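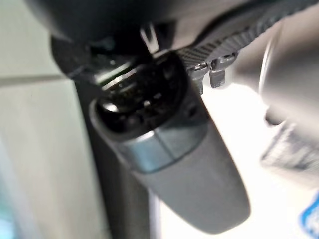

Close-up of a grey device with a black end cap

Come and be a listener with us at Hoteo

Hello! I'm Loretta, and I look after the evening side of things at Hoteo, a small listening charity in Nollton. We're after new people for our winter rota and I've been told to keep this short, which anyone who has met me will know is a tall order.

What we do is pretty simple. People ring us up, or come and sit in our front room on Haverford Road, and we listen to them. Some of them are having a terrible week. Some have just moved here and haven't spoken to anyone since the removal van left. Last winter we took 864 calls, which was a lot for a phone line that started on my kitchen table, and there were evenings in October this year when we couldn't pick up every one. I hated that. So I'm asking for help!

We've got two roles going.

Evening listener (unpaid, expenses covered)
You'd do one shift a week, from half six until ten, always paired up with somebody who's been at it a while. You don't need a counselling qualification or any kind of background in mental health. I was a school cook before this. What I'm really looking for is someone who can let a silence go on a bit without filling it, and who won't go home and tell their husband what they heard. You must be over 18 and able to commit until the end of May. If you've been through a rough patch yourself you're very welcome, though if it's quite recent I might suggest we have a cup of tea first and talk about timing.

Rota and welcome coordinator (paid, 12 hours a week)
This one's a proper job with a payslip. The pay is £700 a month before tax, and it's a fixed contract for a year with a chance of more if the funding comes through. You'd be sorting the rota (there's a spreadsheet, it's mine, I'm sorry), ringing round when someone's poorly, meeting new listeners and making sure the kettle end of things doesn't grind to a halt. Mostly afternoons, some of it from home if you like. You'd report to Barrett Gallagher, who runs the office and is a good deal more organised than I am. Experience of juggling lots of people's diaries would be a big help. Driving isn't needed, the bus stops right outside.

Training
Everyone does the same course, paid or not. It's called Kumine and we put it together ourselves: six evenings plus a Saturday, covering how to listen, what to do when you're worried about someone's safety, keeping things private, and looking after your own head afterwards. There's homework but it's gentle. We do DBS checks on everybody and we pay for those.

You also get a monthly catch-up with one of our support leads, and you can ring me after a hard shift, any hour, I mean it.

A couple of practical bits. The front room and the loo are both step-free, but the phone room is up a flight of stairs, so if that's a problem tell us and we'll set you up downstairs. We can pay for childcare on training evenings as long as you ask beforehand. And if English isn't your first language please do still apply, we get callers who'd dearly love to talk in Polish, Urdu or Portuguese.

How to apply
For the listener role, ring the office and leave your name and number, or pop in any weekday afternoon and pick up a form. For the coordinator job, we need a CV and a letter, no more than a page, telling us why you fancy it. Address it to Barrett. References can wait until we've met you.

Interviews are in the front room, with biscuits, and you'll meet both of us plus one of the listeners. We'll send the questions the day before.

Posted 4 November 2025. Both roles stay open until they're filled.

Loretta Ambrose
Evening lead, Hoteo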